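Two arms on one table: who is allowed to move first?

Posted by Ladan Mousavi
Oct 29, 2020

Hello all. We have two small tabletop arms at our lab in Bratwood and both are driven by people, one operator for each arm. The task is simple, to move small blocks between a plate and a tray. Last week the arms touched each other two times. Nothing broke, but one finger is now a little crooked and I was asked to write the rules for operators.

My draft says that only one arm can be over the table at any time. The operators complain that it makes every session very slow. Is there a common practice for this? Also, do I need a stop button for each arm, or is one for both enough? Each arm has its own power supply. I prefer rules that fit on one page, because a longer one will not be read.

3 replies

Noboru Yoshida

Just go slow and talk to each other. We never had any written rule and it was fine.

Marjan Hosseinzadeh

I do not agree with the reply before me, sorry. Talking helps, but when two people are both looking at their own gripper they stop listening. I wrote the table rules for our group and we changed them many times since March. What we use now is this.

The object decides who has priority. The arm that is holding something, or has its fingers closed on it, owns the space around that object. The other arm waits with its fingers open and does not come nearer than 80 mm. It can stay over the table, so you do not lose so much time as with your draft.

The waiting operator keeps the hands still on the controls. Small corrections "to be ready" were the cause of most of our contacts.

The operator who has the object says "clear" only after the fingers are open and the arm is lifted. The other one repeats the word, and then moves. If you did not hear it repeated, you did not say it.

About the stop button: one button which stops both arms, and every person at the table must reach it without standing up. With separate buttons people lose time to choose, and they can choose wrong. But please check what your arms do when they are stopped. Ours hold their position. Some arms go soft and fall down, and if yours do this, a button that cuts the power can make a new problem.

The normal moment for the rule is the plate. 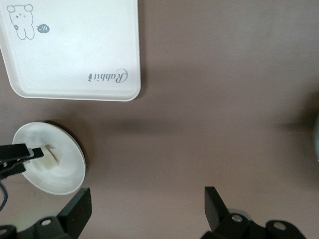 One more thing, about cables. The cable belongs to the arm, so the distance must be measured from the cable also. We fix ours with a clip and leave a loop large enough for the full turn of the wrist. After a long session I check it by hand, with the power off — a cable that pulls on the gripper will move your fingers some millimeters and you will blame the operator.

And use light dishes. A heavy plate does not slide when a finger pushes it, so the finger bends instead. I think this could be your crooked finger, but I am guessing.

Gil-soo Yeo

Good reply from Marjan. I add only that you should write down every contact, also the soft ones, with the names of both operators and who was holding the object. We keep a paper sheet beside the table. After 4 entries at the same place we move the plate or the tray.

For the legal part ask your own safety officer. The local requirement can be different, and a forum cannot answer it for you.

Ladan Mousavi

Thank you, the priority by object is what I was missing. I tested the stop today and one of our arms does go down slowly when the power is cut. I will ask the supplier before I connect the two to one button.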